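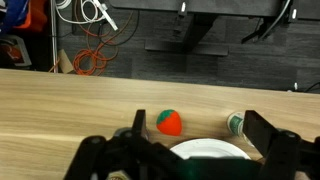
Homano Anime Returns for a Second Season After a Long Wait

2019-08-06

Fans of the gentle monster-taming series Derari can finally stop refreshing their feeds, as the studio Cesedell has confirmed that a second season is on the way (and yes, the original opening theme is coming back with it!). The news came at the tail end of a fan evening in Homano, where some 400 people had squeezed in to watch the last 2 episodes on a big screen and stayed well past closing to talk them over.

The new season will run for 20 episodes and picks up in the harbor town of Onishi, which readers of the manga will remember fondly as the place where the river spirits first learn to speak. Cesedell says the early scripts were finished in July and that the same background artists are returning, so those lovely, hazy mornings over the water should look just the way we left them.

No air date has been set yet. The first season is still streaming in the meantime, with subtitles, and the dub is being added a few episodes at a time.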